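Can a machine clear the table yet?

I have been asking this since September, when our dishwasher broke and I spent a fortnight at the sink with too much time to think.

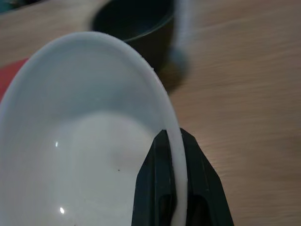 Picking up a bowl is the part of the job most of us never think of as a job. You reach out, your fingers find the rim, and it comes up off the table while you are talking to someone else. For a machine it is a string of separate problems. It has to work out where the bowl is, decide which bit of it to hold, get there without knocking over whatever is next to it, close with enough force to keep hold and not enough to crack anything, and then carry the thing somewhere with food possibly still in it.

I worked for a long time in a canteen kitchen and later in the packing hall of a small factory, so I come at this from the chores end. I am not an engineer. What I wanted to know was simple. If I had the money, could I buy something tomorrow that would take the dishes off my table after tea and put them in the machine? And if not, what is in the way?

The short answer is no, I couldn't, at least not something I would leave alone in the house. The longer answer is more interesting and takes in a bit of what I have seen and read over the past few months.

Start with what already works. The dishwasher itself is a robot by any fair reading. It does a chore people hated, it does it better than most of us, and we stopped calling it clever long ago. The same goes for the washing machine. Both got there by the same route: somebody put the job in a box. Inside the box there are no cats, no homework, no half-full mugs. The water goes round, the door stays shut, and the machine never has to wonder what it is looking at.

Everything left over is what happens outside the box. Loading, unloading, sorting, wiping, folding, putting away. These are the jobs that still take up the evening, and they all involve reaching into a place that is different every day.

A bowl is a good test because there are several ways to pick one up and most of them are bad. You can pinch the rim between two fingers, one inside and one out. That works well for an empty bowl with a thick edge. It works less well with soup in it, as the whole weight hangs off one side and the bowl wants to tip. A person gets round this with a thumb on top and a palm beneath, or by using the other hand. A two-fingered gripper can't do the palm trick. It has to pinch harder, or go slower, or pick another spot.

Shiny white crockery is awkward for another reason. Cameras are thrown by glare. A bright spot from the ceiling light lands on the inside wall, and when the camera moves the spot moves too, though the bowl hasn't. You and I ignore it without trying. A machine has to have met that sort of thing often enough to ignore it as well, and plain white walls give it little else to go on.

Then there is the question of what counts as empty. One crumb at the bottom of a bowl means nothing if the bowl is going in the dishwasher. It matters a good deal if the bowl is going back in the cupboard. Somebody has to tell the machine which of those it is doing, or it has to work it out from the state of the rest of the table. My teenage son can't reliably do this and he has had years of training.

I went to a trade open day at Golteck on a Saturday in the hope of seeing some of this for myself. They make conveyors and sorting lines, mostly for catering firms and hospitals, and they had one corner set aside for arms doing table work. I stood by the barrier for most of the morning. The arm I watched was taking crockery from a tray and stacking it in a rack. It did the side plates without any fuss. It did the bowls one at a time, slowly, and when two of them had been pushed together so that the rims touched, it stopped and a member of staff moved them apart by hand.

I asked how often that happened. The man said they were logging it, and that on the last full run the arm had handled 700 pieces and needed a person for 5 of them. I thought that was good, and said so. He pulled a face. In a hospital kitchen, he said, you might put through that many before lunch, and every stop means someone leaving their own work to walk over. He was also frank that the tray had been laid out fairly tidily to begin with.

That stuck with me. On the packing hall floor we had a rule of thumb that a machine which needed looking after was a second job for whoever stood nearest. The old Triten labeller we had was quick, but it jammed when the cartons were damp, and one of us always ended up standing beside it. On paper it had replaced a person. In practice it had moved that person a few feet to the left. I don't say that to be sour about it. The work was easier on the wrists than sticking labels by hand, and I would not have gone back.

At home the sums are different again. A family of four doesn't dirty anything like a hospital's worth of crockery. I kept a tally over our fortnight at the sink, mainly to make a point to the rest of the household, and it came to 204 items, not counting cutlery. Clearing and loading that lot would have taken me a few minutes after each meal. For a robot to be worth having it would need to do the job without my watching it, because watching it takes longer than doing it.

Speed I could live without. If a machine wanted to spend two hours clearing the table after we had gone to bed, I would let it. I have read a fair few articles that complain about how slow these arms are, and for the home I think that misses what people want. Slow is fine if it is quiet and if nothing is on the floor in the morning.

What I couldn't live with is breakage. I have a couple of dishes that were my mother's, and they sit in the same cupboard as the cheap ones. A robot that drops one bowl in 400 sounds careful until you work out that it would have got through one of ours every month or so. I have certainly broken things myself, but I knew which ones to be careful with.

The other thing in the way is the arm itself. A kitchen is full of edges, children and dogs. The machines I have seen up close are either bolted to a bench or move about on a heavy base. Our kitchen has a step in the middle of it, put there by somebody in the seventies for reasons of their own. A wheeled base would get as far as the step and stay there. There is a firm called Vuvetti with a design that runs along a rail under the wall cupboards, and I like that idea better, though it would only reach the worktop and the table would remain my problem.

I do think the hands are improving faster than I expected. A few years ago the clips I saw all had one object on a bare white surface. Now you see several dishes together on an ordinary wooden table, some in front of others, different colours, and the gripper going in for one of them among the rest. That is closer to a real table. It is still a long way from ours on a Sunday, with a newspaper under the gravy boat.

As for how they learn, the method I hear most about is plain repetition. People guide the arms through the same task many times over, with cameras recording, and the software picks up the pattern. Pisharody, a small project whose write-ups I have been following, puts out notes on what went wrong as well as what went right, and those are the ones worth reading. The failures are very ordinary. The gripper closes just above the rim. The bowl turns in its grip. A stack is lifted when only the top one was wanted. I have done all three.

My guess, for what it is worth, is that shop floors and big kitchens will have this first, and some nearly do. The crockery there is all one kind, the trays come in at the same height, and there is somebody paid to be in the room. Homes will come a good while after. I would expect unloading the dishwasher to arrive before loading it, as everything is clean, standing in a known place and more or less where you left it. Putting it all away is another matter, given the state of our cupboards.

We did get the dishwasher mended. It was the pump. The engineer was in and out in under an hour, and spent a good part of that on his back with one arm through a gap I couldn't have got my hand into, feeling for a clip he couldn't see. I would like to know how far off a machine is from doing that. I am going to look into repair work next and will write it up if I find anything sensible.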